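How Do You Buy a Robot? (And Why It Takes So Long)
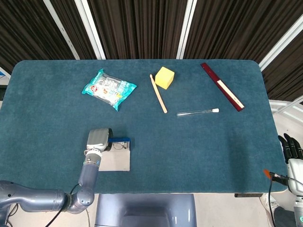
My job is helping people work out which robot to buy, and the first thing I tell kids who ask about it is that it's nothing like buying a bike. You can't walk into a shop, sit on one and ride it around the car park. You have to plan, and the planning starts with a really ordinary question: what do you want it to pick up? Sounds easy, right? Well, have a look at what's lying on that teal table. A crinkly snack bag, a wooden stick, a yellow foam cube, a clear glass test tube with a white stopper, and a long dark red case. You could pick up any of those without thinking. For a robot, every one of them is a different puzzle, and every puzzle can change what you need to spend.

Squishy, slippery, breakable

Try this at home. Pick up a sponge and squeeze it. It squashes, and then it puffs up again when you let go. Now pick up an egg (a cooked one, please, I don't want letters from your parents). If you squeezed the egg the way you squeezed the sponge, you'd have a mess.

Your hand sorts this out for you. Your skin feels how hard you're pressing and your brain says "easy, easy, that's enough." A robot only knows how hard it's pressing if somebody has bought it the parts that measure that, and somebody has written the program that uses them.

So when I sit down with people at the start, I ask them to make a list of things. I want the actual things! If they say "small objects" I send them away again. A grape is a small object and so is a marble, and I know which one I'd rather have dropped on the floor.

My favourite list came from Nellwood, a science centre that wanted a robot to tidy up after its workshops. They started with 4 items on the list. Then somebody remembered the glue sticks. Then the safety goggles, which have stretchy straps that tangle up in everything. By the time we finished it went over the page, and the robot they'd had their eye on wasn't the right one any more.

Two fingers or a whole hand?

The bit of a robot that grabs things is called a gripper. Some grippers are very simple, like a pair of tongs. Others look a lot like a person's hand, with fingers that bend at the joints. You might see one of each on the same robot.

Everybody wants the hand. I get it, I want the hand too. Hands are brilliant! But a hand with bending fingers has lots of little moving parts inside, and each of those parts has to be paid for, looked after and fixed when it stops working. If all your robot has to do is move boxes from here to there, simple tongs could do the job just fine, and you'd have money left over for other things.

I think of it like shoes. If you only own one pair, you probably don't want them to be flippers.

The price tag isn't the whole price

Have you ever been given a toy and then found out it needs batteries, and there aren't any in the house? Buying a robot is like that, only with a lot more batteries.

When the people at Nellwood did their budget (a budget is a plan for your money, where you write down everything you'll need to pay for before you pay for it), they wrote "robot" at the top and then stopped. They thought they were finished. So we made a cup of tea and kept going.

They needed a table at the right height. We found a sturdy one for 649 dollars. They needed spare fingertips for the gripper, because the rubbery pads wear down like the rubber on the end of your pencil. A box of those, plus some spare cables, came to 400 dollars. Then there were lessons for the staff, so they'd know how to start the robot, how to stop it and what to do if it got stuck. The lessons were 2171 dollars.

Shall we add that up together? 649 plus 400 is 1049. Add 2171 and you get 3220 dollars, and we haven't even bought the robot yet!

I've seen grown-ups go a bit pale at this point. It's much better to go pale at the start than halfway through, when the robot is sitting in its crate and there's no money left for a table to put it beside.

Where's it going to live?

Robots need space. An arm has to swing around without hitting a wall, a lamp or your elbow. Before anything gets ordered I go and visit the room with a roll of masking tape, and I mark out on the floor how far the arm can reach. Then I walk around the outside of the tape pretending to be a person carrying a tray. You look silly doing it. Do it anyway.

I check where the power points are. I check how wide the door is, too. A workshop called Andrade once had a lovely robot delivered and it wouldn't fit through the door, so it spent the whole of July in the loading bay under a sheet.

Try before you buy

Once there's a list, a budget and a room, it's time for the fun part, which is testing. I ask the sellers to let us bring our own things along and see how the robot gets on with them. We put something down on the table, let the robot have a go, and write down what happened. Then we turn the thing around a bit and go again. A stick lying crooked is a different job from a stick lying straight.

For Nellwood we tried two robots, the Ivum and the Irberg. The Ivum was faster. The Irberg was slower, but it didn't drop the goggles nearly as often. They talked about it for ages and in the end they picked the Irberg, and they put the leftover money in a jar (not a real jar, a bank account) for repairs.

Your turn

You can plan a robot of your own with a pencil and some paper. Choose a job in your house, like putting away the cutlery or picking up after your little brother.

Write down every single thing your robot would have to pick up. Go and look, don't guess.

Next to each one, write whether it's squishy, slippery, heavy, breakable or sticky. It can be more than one.

Draw the gripper you think would work best. Tongs, fingers, a scoop, a sucker, whatever you like.

Measure the place where your robot would stand, and check that it could get through the door.

Last of all, make your budget. Put the robot at the top, and then keep going down the page until you really can't think of anything else. Then ask a grown-up what you've forgotten. When I tried this for my own kitchen, I'd left out a lid for the compost bin and somewhere to plug the robot in.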